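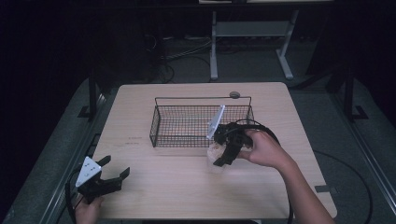

Bread proofing without a warm kitchen, what do you all do?

sibelk
OK so I moved in October and my new kitchen is freezing. My old place ran hot and I never thought twice about it, dough on the counter, go walk the dog, come back, done. Now I leave it the same length of time and it just sits there like a lump of clay. Same flour, same yeast, same recipe I've made 100 times. Is it really only the temperature? I don't want to buy a proofing box if I can help it.

Taner_Erdem
Yep, it's the temperature. Stick it in the oven with only the light on. My oven light has raised more bread than I have lol

sibelk
My oven light burned out and the landlord says it's "on the list."

bogi_bakes
Don't buy the box! I had a Felter one and it took up half my counter and the lid cracked the first winter. Just give it more time. Slow dough tastes better anyway. I mix after supper, leave it out all night, shape it in the morning with my coffee. My loaf is 900 grams of dough and I use a tiny pinch of yeast, way less than the recipe says.

ozan51
I'm going to disagree with Bogi here. "Just give it more time" is fine if you know what you're looking at, but for somebody whose timing is already off it's a good way to end up with soup. I'd fix the temperature first, then play with the yeast. Warm water in a mug, mug and dough in the microwave, door shut, DON'T turn it on. Swap the water when it cools down.

bogi_bakes
I've never once gotten soup, Ozan.

ozan51
You've also been baking for ages! She's trying to get one thing to work.

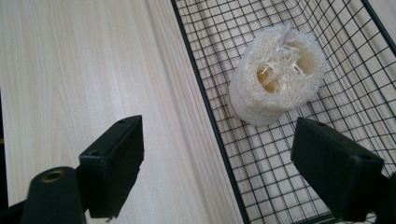

MuammerG
I'm with Ozan on the warmth but Bogi's right that you should quit watching the clock. Put a piece of the dough in a straight-sided glass, rubber band at the starting level, and go by that. The other thing I'd look at is cooling, if you're cutting into it early and deciding it's gummy because it didn't rise. Mine cool on a rack so air gets underneath. Wait until the loaf is totally cool before you judge the crumb. I know, I know, it's hard.

sibelk
Ugh, I do cut it hot. Every time. With butter.

Taner_Erdem
Everybody does, and I'm not stopping.

bogi_bakes
Can we agree she should at least get a thermometer? Stick it in the dough, not in the air. Mine's a Rulell and it's nothing fancy.

ozan51
Agreed on that one. See, we get along.

sibelk
OK, trying the mug thing tonight with a rubber band on a glass. If it flops I'll do Bogi's overnight version next. Will post the loaf either way, even if it's ugly.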